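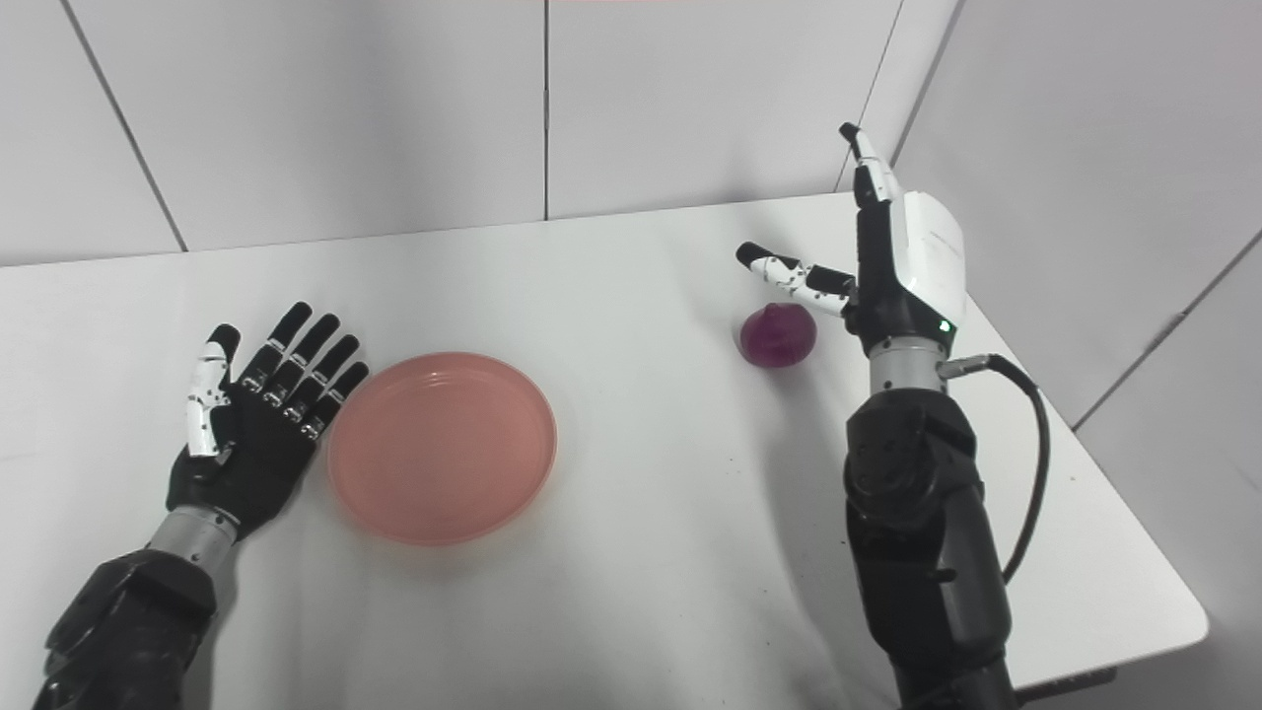 Two robot hands, a pink plastic plate and an onion on a white table.

Pullano tightens rules for two-armed robots

New house rules at Pullano for anyone running two-armed robots with fingered hands. In force from Tuesday, all benches. Short version: slower near people, cables checked every shift, and food items get their own set of hands.

The speed part first. Arms stay at 30 percent or under whenever a person is inside the floor tape. No exceptions for demos. Full speed only with the tape clear and a second operator at the stop button.

Cables next. Wrist connectors to be looked at before power-up and again at handover, and signed for both times. Loops must hang free of the elbow. "Most of our stoppages last year started at a plug," said Tetteh Adjei, who wrote the draft. "Not the software. A plug."

Hands that touch produce or plates can't go back to metal parts the same day. Wipe down, log it, bag the cloth. Finger joints get a full inspection every 2000 grasps, and the count goes on the bench sheet, not in somebodys head.

Supplier Filtport has asked for a longer interval on the joints. No answer yet. Athanasiadis, which shares the building, will follow the same rules from March.

Training is 35 minutes, sign up at the front desk. Old badges stop working at the benches untill it's done.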